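Leader length for small stream bass?

luana_n
Seven and a half feet keeps tangling in the brush on Barros Creek, and I've been thinking of going down to a five-footer. Has anybody here done that and been happy?
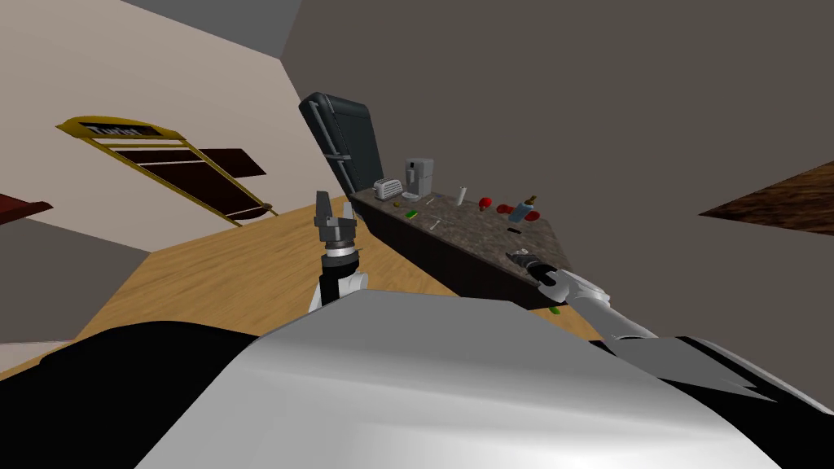

What pound tippet do you fish on it?
Six pound, straight through from spring to December.

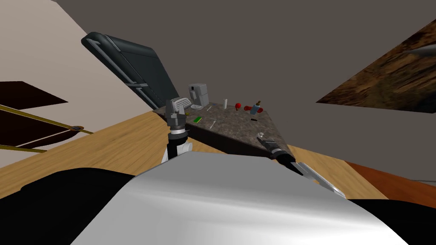

Kitchen counter, arms up close to it

boris_h
I'd keep the longer one, friend, and shorten your cast instead – those fish see plenty of leaders, and five feet puts the fly line right on their noses 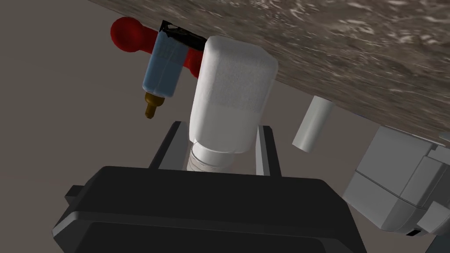 when the water gets low and clear. I've ruined more pools that way than I care to admit!

aurelia35
Sorry Boris, have to disagree with you (fondly). Smallmouth in pocket water don't give you time for all that, and a short leader turns over a big popper so much nicer.
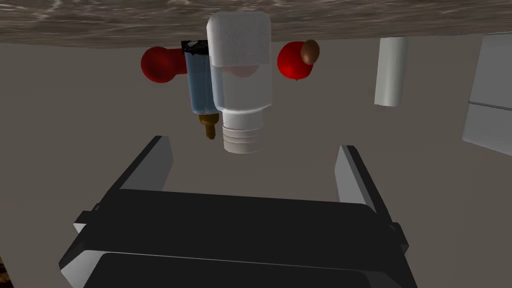
Poppers are my whole summer, so maybe I'm biased. I tie mine on the kitchen table, and if you want a color for the bodies, that mottled brown of the wood there is awfully close to our crawfish. Luana, try six feet and let us know!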